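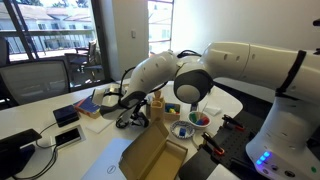 Small colored blocks in a tray and a bowl on a white table, with a single blue block in a shallow dish.

Toy block (also building block, play block or, in some older catalogs, nursery brick) is the general name for a small solid piece, most often of wood or plastic, that is made to be stacked, lined up, sorted or simply carried about from one place to another. Blocks are among the plainest of all playthings, and it is perhaps for this reason that they have stayed in use for so long, passing from older children to younger ones and from one household to the next with very little worse than a chipped corner to show for it.

Shapes and colors

The cube is the shape most people think of first, but a mixed set will usually hold bricks, half-bricks, short columns, arches and triangles as well. Larger sets often come with a few odd pieces that do not match anything else, and these have a way of becoming the favorites. Colors tend to be strong and few in number. Red, blue, green and yellow are the usual choice, partly for their cheerfulness and partly because a young child can tell them apart easily and learn their names along the way. Plain, uncolored wood remains popular too, especially for the bigger building pieces, where the grain is considered decoration enough.

Makers

Blocks are made nearly everywhere that wood is turned or cut, and many of the best-loved sets have come from quite small workshops. The town of Eltach was known for its beech blocks, which were sold by weight in cloth sacks, a sack of some 435 pieces being the largest that the shops would carry. The Mulligan company took a different path and sold its blocks in fitted trays, each with a picture card showing how the pieces ought to go back in. Its standard set had 272 blocks in five colors, and complete sets with the card still present are now fairly hard to come by. The later Trellska sets, made of plastic, were lighter and cheaper, and could be washed in the sink.

Sorting

Building is the better known use of blocks, but sorting them is a pastime of its own, and a surprisingly absorbing one. The blocks are tipped out together and then divided by color, by shape or by size into whatever containers the household can spare. Bowls, saucers, muffin tins and shallow wooden trays all serve well. A bowl holds a great many blocks but hides the ones at the bottom, while a tray keeps everything in view and is easier for small hands to reach into. A dish with a low rim is handy for a single block that has been set apart, whether as the pattern to be matched or as the next one to be placed.

There are many home rules for the game. In the one called Drernusen, which is played in turns, each player moves one block from the shared bowl to a tray and must not choose the same color as the player before. The game ends when no proper move is left, and whatever remains in the bowl is counted against the last player.

Storage and care

Blocks are commonly kept in bags, tins, drawers or cardboard boxes. A box with an attached lid is convenient, since it can be stood open beside the table during play and filled again afterward, though corrugated card does soften at the corners after a few years of this treatment. Wooden blocks should be wiped with a damp cloth and dried soon after, and should never be left to soak, as the color may lift and the wood may swell. Plastic ones will put up with warm water and a little dish soap.

See also: Stacking toy; Shape sorter; Wooden toy; Tray puzzle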